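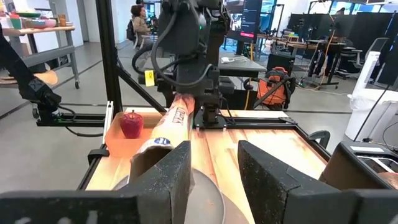

Progress report on the shared lunch table, Bemitz building, second instalment
Submitted by Khadija Erraji, 3 January 2021

You asked for a report on what the grant has bought so far and whether anyone is eating off it. The short answer is yes, with crumbs.

Of the 3000 awarded, 538 has been spent on crockery, bins and food for the snack table. The remainder is untouched, apart from a sum set aside for a second cupboard, which Lastach have promised to deliver in January and which I will believe in when I have barked my shin on it.

Crockery. We settled on large grey plates after a consultation that ran longer than most marriages. The grey hides scratches and goes with nothing, so there were no complaints of favouritism. They are shallow with a raised rim, and the rim does keep most things aboard. The bowls are pink. I had asked for grey bowls as well, but Pestonora had sold out, and the pink ones have since become the items people look for first. I have stopped apologising for them.

Fruit and snacks. The orange bin was meant for fruit. Apples go in at the start of the week and are gone by the middle of it, apart from the last one, which everybody is too polite to take. Packets were supposed to have a bin of their own. They are still being left beside the fruit, often open at one end, and the contents go soft by the following morning. Clips have been bought. A clip has been used.

Cleaning. I wish I had better news. The rota has 11 names on it and the work is being done by fewer. Plates are generally scraped but seldom wiped, and the small pale crumbs travel. They turn up on the plate, beside the plate and a fair way from any plate at all. A cloth now hangs by the sink with a label reading CLOTH, and its whereabouts are checked at closing time.

I put the question of wiping down to the regular users. 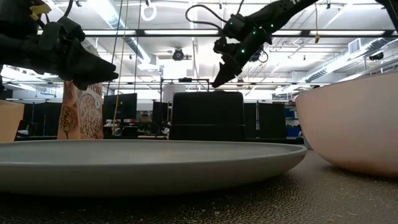
Driss Badawi replied that he would gladly wipe the table if it were agreed once and for all whether the last person to eat does it or the last person to leave, as he has been both and resented each. He also asked for a small brush, saying a cloth only moves crumbs from the middle to the edge, and then to the floor, where they become somebody else's budget.

The brush seems a fair request and I have added it to the list. On the larger question, we will try last to eat for a month and see who starts skipping lunch.

Still to do before the next instalment:
Buy the brush, and a lidded tin for open packets.
Ask Pestonora whether the grey bowls are back, and if they are, decide whether we still want them.
Chase Lastach about the cupboard.
Redraw the rota with the names of people who still work here.

No further money is requested at this stage.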